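Looking after your books at home: tips from the back room
by Binta Ekpo

Quick page this, typed up between customers. People ask me the same things over the counter at the shop so I am putting it all in one place. Mostly hardbacks and young adult series, as that's what gets bought, read to bits and then brought in looking sorry for itself. Not a conservator. Just mend a lot of books.

Dust jackets

Take it off while you read. Yes, every time. Put it flat on a shelf, inside out if it wants to curl. Most torn jackets I see are torn at the top of the spine where a finger has hooked it off the shelf.

Clear film covers are worth the money if you keep your hardbacks. Daluvo do the roll I use, the thinner one. Cut it longer than you think. Fold the top and bottom edges over the jacket, crease with a bone folder or the back of a spoon, tape film to film only. Never tape to the paper. Never to the boards either.

Foil titles and those matt, velvety jackets: keep your thumbs off. The velvety ones mark if you so much as look at them. Dry microfibre cloth, light circles, no water.

Sprayed and stencilled edges. Lovely, everyone wants them now, and they rub off if the book is shelved too tight. You should be able to get a finger in beside it. Also new sprayed edges can stick together in little clumps. Fan the pages gently the first time, a few at a time from the outside in. Don't crack it open in the middle and hope.

Opening a new hardback

Stand it on its spine. Front board down, back board down, then a few pages from the front, a few from the back, smoothing as you go, until you meet in the middle. Takes 2 minutes. Spine stays straight for years.

Big fat fantasy ones need it most. I had a 336 page one in last month, not even that thick, and the whole block had come away because somebody had folded it back on itself on the train. Glue was fine till then.

Stickers

The "signed copy" sticker, the half price sticker, the one that says soon to be a film. All the same method.

Hairdryer, low, held a hand away. Warm it, don't cook it. Lift a corner with a fingernail or bit of plastic card and pull back slowly, low and flat. Stop and warm again if it grabs. Leftover gum comes off a glossy jacket with a dab of lighter fluid on cotton wool, window open, no flames obviously. Try it on the inside flap first. On matt jackets I don't use fluid at all, I roll the gum off with a soft white rubber and a lot of patience.

If the sticker is printed on, it's printed on. I have had people scrub.

Smells

Charity shop books, attic books, books from a smoker's house. Big box with a lid. Open tub of bicarb in the bottom, book stood up next to it with the pages fanned, lid on. Leave it a week, look, leave it another week if you need to. Don't shake the bicarb onto the pages, you will never get it out of the gutter and it's gritty.

Cat litter works too, the plain clay kind with no scent. Coffee works but then the book smells of coffee.

If it smells damp and not just old, check for mould before it goes anywhere near the others. Fuzzy spots, grey or greenish. Bag it and keep it apart. Brushing goes on outside, with a mask, soft brush, away from you.
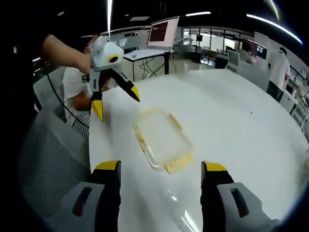 Wet books

Bath, tea, water bottle leaking in a school bag. The water bottle is the big one every September.

Don't open it wide. Blot the outside with kitchen roll, plain white, the patterned sort can bleed. If it's only damp, stand it up on its end, fanned a bit, somewhere with moving air. Cool air. Radiators make it go like a crisp.

If it's properly wet put a sheet of kitchen roll every so often through the pages, not too many or you strain the spine, and change them when they get soggy. Shiny paper, the illustrated sort, is different. Those pages glue themselves together as they dry so you need something between every single one, baking parchment is good, and you need to be quick.

Can't deal with it tonight? Freezer. Loose wrap of parchment, into a freezer bag, in it goes. Buys you time. Thaw it slowly and carry on as above.

Once it's dry, press it under other books for a fortnight. It will still be a bit wavy. They always are.

Loose pages

One page out: thin line of PVA down the inner edge, and I mean thin, put on with a cocktail stick. Slide it home, line up the top, parchment either side, close the book, weight on top overnight. Wipe the squeeze-out before you close it or you've got three loose pages' worth of trouble.

Use a PVA that dries flexible. I get mine from Usman, the little bottle with the long nozzle. School glue will do for a school book. Superglue, no. Hot glue gun, please no. Sellotape goes yellow and brittle and takes the print with it when it lets go.

Whole section out, page 17 to wherever: that's a different job. Thread is involved. If it's a paperback that cost less than a sandwich, replace it. If it was your nan's, take it to somebody.

Wobbly hardback, where the insides are shifting about in the cover: knitting needle, dipped in PVA, down the gap between the spine and the pages. Roll it round so it coats the hinge. Both ends. Close, weight, overnight. This one trick saves more books than anything else on the page and you need almost nothing to do it.

Torn pages

Document repair tape, not sticky tape. Daluvo again or any art shop. Lay the torn edges so the little white feathery bits overlap the right way, they'll only sit properly one way round. Tape, rub down through parchment, trim the end.

Very small tear, under a fingertip long: leave it alone. Honest.

Shelving

Upright, full height support on both sides, not leaning. A leaning book goes skewed and then nothing will put it right. Bookends at the end of every row that isn't full. Vameck make a heavy metal one with a felt bottom that doesnt skate about on painted shelves.

Very large ones lie flat, no more than a few deep.

Out of the sun. Red and purple spines go first, then orange. I've got a black one in the window here that is now brown, and serves me right.

A little gap at the back against an outside wall. Air needs to move. Cold outside wall plus a tight packed shelf is where the mould starts.

Dust along the top edge with a clean dry paintbrush, book held shut, from spine outwards. Do it before you open the book. The other way round just feeds it in.

How many is too many on one shelf? Depends on the shelf. My own went at 156 paperbacks over one very long plank, double stacked, in the night, sounded like the chimney coming down. Put a bracket in the middle.

Keeping a series together

Buying the rest of a series in hardback, check the height before you order. Publishers change size half way through and it drives people mad. Measure the one you own, top to bottom, and ask the seller to do the same. Same with the spine design. If you've started with one set of covers and they've been redone, secondhand is your best bet, and sooner is better as the middle volumes get scarce. First ones are everywhere.

Write what you're missing in your phone. Otherwise you will buy book two again.

Lending

Pencil your name inside the back board, lightly. Pencil only, soft one. Bookplate if you want to be fancy but stick it with paste and not a self-adhesive one, they go through the paper in time.

Take the jacket off before you lend it and keep it at home. You'll get a scruffy book back in a perfect jacket.

Posting one

Selling or sending as a present. Wrap in tissue or plain paper first, then card cut a bit bigger than the book on all sides, so the corners of the card take the knock. Then bubble wrap, then the outer. Those Cuneo wrap-round mailers are good for a single hardback, get the size up from what it says on the pack. Tape never touches the book, nor does bubble wrap against a velvety jacket as it leaves rings.

Rain on the doorstep is the usual trouble. Put it in a plastic bag inside the box as well.

That's most of it. Will add a bit on cloth covers and ribbon markers when i get a minute, the ribbons fray and there's a way of stopping it with a tiny touch of PVA on the cut end. Bring anything bad in before noon, I do repairs in the mornings.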